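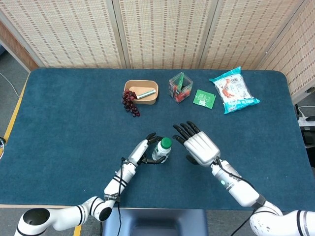
The felt table, far row, before sorting. Grapes over the edge of the tray.

13 June 2024

Started on the table at the end of the morning. The plan for today was small: decide where each thing lives, write it down, and stop moving things by feel. I have been putting off the second part for longer than I would like to admit in my own diary.

The felt is the teal-blue one. I still think it was the right choice over the gray sample Roos Goossens preferred. Her argument was that gray disappears and leaves the objects alone. Mine was that clear plastic also disappears on gray, and we have a clear box. She conceded the box and nothing else. The felt does show crumbs. I went over it with the soft brush in one direction, left to right, then again with the lint roller. The roller lifts the nap a little. Leave it ten minutes and it settles.

Items in the far row, left to right, as I entered them in the notebook:

Tan cardboard tray, rounded corners, with the small white tube (green band) lying inside on the diagonal.
Grapes, dark red, hung over the front left of the tray.
Clear box, red and green contents, green slip.
Flat green packet.
Snack bag, turquoise and white, crinkled.

The white bottle with the green cap is entered separately, as it has no fixed position yet. Label green and white. It belongs with the tube by size and color, and with the snack bag by nothing at all, so it should end up on the left side of the table. I will decide tomorrow.

The row is looser than I want. Spacing is by eye. Tien-fu Tseng suggested a strip of masking tape along the felt with pencil ticks, and I said no to tape on the felt, because the old cloth was ruined that way in December. There is tape on the floor by the left edge of the table and it can stay on the floor. As a substitute I cut a batten to 54 cm, which I lay down, set things against, and take away again. It works for anything with a straight side. It does not work for grapes.

The grapes are the awkward item. A bunch has no base. Put down flat it spreads and looks like something dropped, and inside the tray it buries the tube. Over the rim it holds its shape, wide at the top and narrowing down to the felt, and the tray takes the weight. The tray is light, so the load has to sit well over the rim or the front corner creeps. I set it, pushed the table with my hip three times, and it stayed where it was. I wrote "rim, front left" in the notebook and drew a small triangle beside it.

The green packet will not lie square. I lined it up with the batten and had it at an angle again within the hour, from my own sleeve most likely. It is flat and weighs next to nothing. The printing on it is faint and white and I cannot read it from the chair. Options are to put something under one edge, or to move it back from where people reach. I prefer moving it back. Vy Khúc would prefer to get rid of it, on the grounds that it is the same family of color as the felt. She has a point about the color.

The snack bag stays at the far right. Orange-red shrimp or crab on the front; Vy and I disagree on which, and I have written "shellfish" in the notebook to close the matter. The barcode is near the top and the sealed end is turquoise. I tried smoothing a similar bag last week under a stack of books and it came out with a hard crease across the middle, worse than crinkled. Crinkled is acceptable. Entered as crinkled.

The screen took longer than the table. It stands along the back and comes round on the right, and the leftmost panel wants to swing forward. I adjusted the angle and stepped back, adjusted it again, and ended very near where I had begun. The woven part collects dust on the horizontal strands. A dry paintbrush is better than a cloth, which snags. I did the lower half only. The upper half needs the step stool, and the stool is at Mabli Foulkes's until she finishes her ceiling.

The thin white cable on the floor to the left still runs in a curve across open ground. I would like it along the wall. Noted under "floor", with the date left blank.

Measured the light after lunch with the little Zomell meter. The reading moved whenever I moved, so I have recorded it as unsatisfactory and given no figure. Pui-shan Ho says the meter wants a new battery and has wanted one for a year. She also asked why the list is in pen. It is in pen so that I stop changing it.

Expenses: one batten, one lint roller refill, 20 small adhesive labels from the Gurkow shop. The labels are too glossy to take pencil. I will try the fine marker on one and let it stand overnight before I do any more. If it smears I will go back to string tags for the boxes under the table, which were ugly but could be read.

Time spent, excluding lunch: just over 3 hours, of which 40 minutes went on the screen. That is a poor ratio for one panel.

Remaining: position for the bottle; packet further back; upper half of the screen; cable; battery. Also ask Roos whether she still has the offcut of felt, because I want to test the roller on a piece that does not matter. Grapes to be checked first thing, before anyone leans on the table.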